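3.2 布の劣化の記録と分類

本節では、家庭および共同の台所で使われるふきん類について、交換の時期がどのように判断されているかを述べる。前節で示したとおり、台所の布は皿や鍋に比べて使用年数の記録が少ない。購入した日を覚えている回答者はまれであり、多くの場合、布の見た目と手触りが判断の材料になっている。そこで本研究では、年数を主な変数とすることをやめ、布の状態そのものを記述する方法を採用した。

調査の対象は、集合住宅「ソワビー(Sowerby)」の共同台所と、その居住者の各住戸である。回収した布は合計581枚であった。このうち、共同台所で使われていたものは、同じ販売元であるプレルタ(Prelta)の製品が多く、各住戸のものは種類が一定しなかった。布は回収した後に番号を付け、洗わない状態で一度、水温40度で洗って乾燥させた状態で一度、合わせて二度観察した。二度の観察を行った理由は、しみと穴との区別が、洗う前の布では難しいためである。

観察の項目は、織り、縁、面の変色、点状の損傷の四つとした。織りについては、畝が見える布と、平らな布とを分けた。畝のある布では、糸の並びが光の向きによって違って見えることがあり、薄くなった部分を見落としやすい。このため、観察者は布を広げた状態のほかに、折れた状態や垂れた状態でも見ることにした。折り目の影の中では色が暗く沈むので、その部分を変色として記録しないように注意した。

縁については、ほつれの有無と、ほつれの長さを記録した。縁のほつれは、回答者が「まだ使える」と答えた布にも多く見られた。ある回答者は「ほつれは切ればよい」と述べ、実際にはさみで整えた布を提出した。これに対して、面の中にある小さな穴は、大きさが小さくても交換の理由として挙げられやすかった。穴は水をふく働きにほとんど影響しないと考えられるが、回答者は「食器にさわる布としては気になる」という表現をよく使った。

点状の損傷は、分類が最も困難な項目であった。こげ、食品のしみ、虫による穴、金具に引っかかった跡は、いずれも小さく暗い点として見えることがある。まわりの生地が縮れている場合には、熱または引っかかりの可能性を考えることができるが、見た目だけで原因を決めることはできない。本研究では、原因の名前を使わず、「暗色の点」または「暗色の点の集まり」と記録し、位置と、まわりの縮れの有無を加えた。原因が不明の布を「不明」という一つの分類にまとめる方法も試みたが、その分類に入る布が多くなりすぎたため、採用しなかった。
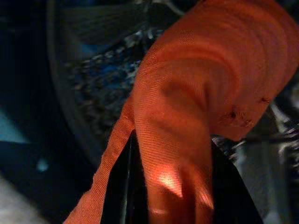
ドゥシア生活文化研究所 家庭用品研究部門

図3 畝のある橙色の布。右の縁に近いところに、暗い褐色の点の集まりと、小さい点が一つある。左の細く折れた部分は縁がほつれている。

図3の布は、縁のほつれと暗色の点との両方を持つ例である。点の大きい方では、まわりの生地が少し縮れている。しかし、しみであるか小さな穴であるかは図からは判断できず、原因の欄は空白とした。また、下の方にある白に近い明るい部分は光によるものであり、色落ちには数えていない。折れた部分の暗い赤みも、同じ理由で変色から除いた。

記録の一致を確かめるため、二名の観察者が同じ布を別々に見た。判断が分かれた布は12枚あり、すべて点状の損傷に関するものであった。縁と織りについては違いがなかった。判断が分かれた布は、記録用の道具「トローサス(Trosus)」の上で両方の記述を残し、どちらか一方に統一することはしなかった。

なお、本節の分類は綿および綿を含む布を想定して作られたものである。合成繊維の薄い布では、熱による縮れの形が異なるため、そのまま用いることは適当でない。合成繊維の布の扱いについては3.4節で述べる。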